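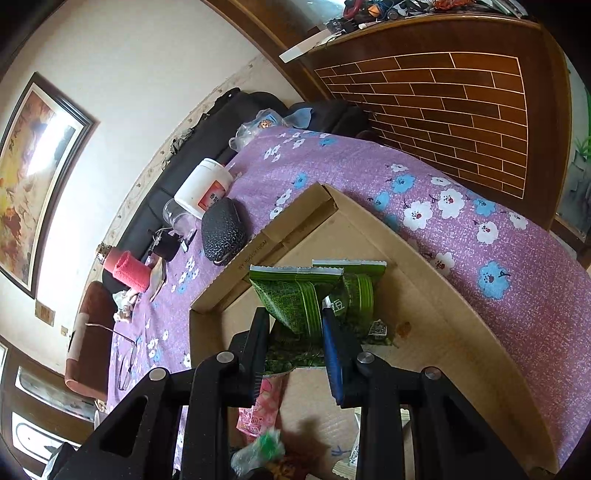

手持ちグリッパーで菓子の小袋を把持しているところ

私たちについて

Sulentは、家庭の中にある物をロボットに扱わせるための学習手法を研究している会社です。工場の部品のように形や位置が決まった物は扱いません。袋、包み紙、布、ふたの付いた容器など、持つたびに形が変わる物を対象にしています。

会社は、大学の研究室で把持計画を研究していたRemigiusz GajewskiとBarbara Kurekが設立しました。現在の社員は12名で、そのうち7名が研究開発を担当しています。残りは機材の製作、データの管理、事務を分担しています。

研究の内容

中心となるのは、人が手持ちグリッパーで行った作業を記録し、その動きからロボットの動作方策を学習させる手法です。社内ではこの手法を「Ganbridge」と呼んでいます。記録する人はロボットを操縦しません。グリッパーを手に持ち、普段の手の動きに近い形で物をつかみ、運び、置きます。指の開き幅と手先の軌道は映像と同期して保存され、学習時にロボットアームの座標系へ変換されます。

遠隔操縦による収録も以前は行っていました。軌道の精度は高いのですが、個包装の菓子のような薄くて軽い物では、操縦者が袋をつぶしたり、指先を机に当てたりすることが多く、一件の収録に時間がかかりました。手持ち方式に切り替えてからは、同じ人が同じ時間で収録できる件数が増え、失敗して撮り直す割合も下がりました。

収録は主に一般の住宅で行います。机やベッドの上には、作業と関係のない物も置かれたままです。片付けた環境だけで学習した方策は、柄のあるクロスの上や、似た色の包装が重なった場所で対象を見失いやすく、実際の住まいでは使えませんでした。 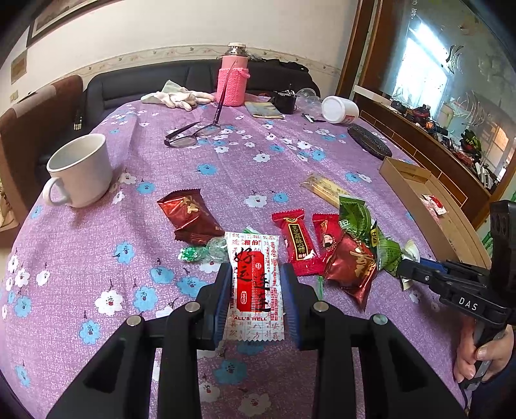
小袋の把持では、端のぎざぎざした圧着部をつかむか、中身のある胴の部分をつかむかで、その後の動きが変わります。圧着部をつかむと袋が回転しやすく、胴をつかむと隣の袋を巻き込むことがあります。私たちは、つかむ位置をあらかじめ規則として与えず、収録した動作からモデルに選ばせています。指の内側に貼るパッドの材質も、この選択に影響することが分かっています。

これまでの結果

小袋と小型容器を対象とした最初のデータセットは、26か所の住宅で収録した2,914件の動作からなります。評価では、学習に含まれない住宅と品物を使いました。包装どうしが離れている配置では安定して把持できましたが、重なりがある配置では成功率が下がります。特に透明な包装は輪郭の推定が難しく、現在も課題として残っています。

結果をまとめた技術報告は11月に社内版を作成し、その後、評価条件の説明を加えて共同研究先に配布しました。失敗例の分類表も付けています。

研究開発チーム

Remigiusz Gajewski　代表。学習手法の設計を担当。
Barbara Kurek　機構設計。手持ちグリッパーのリンクと指先パッドの改良を担当。
Dilani Samarakoon　データ処理。軌道の推定と、映像との同期を担当。
Nikola Sobczak　評価実験。実機での試験手順の作成を担当。
Marianna Ziółkowski　収録計画。協力家庭との調整と作業者への説明を担当。

共同研究とお問い合わせ

収録手順の検証はVostoraと共同で進めています。手法の利用、評価実験への参加、住宅での収録へのご協力については、Jasińska棟の事務室で受け付けています。見学をご希望の方は、人数と関心のある内容を事前にお知らせください。収録中の住宅の見学はお受けしていません。

最終更新：2019年3月7日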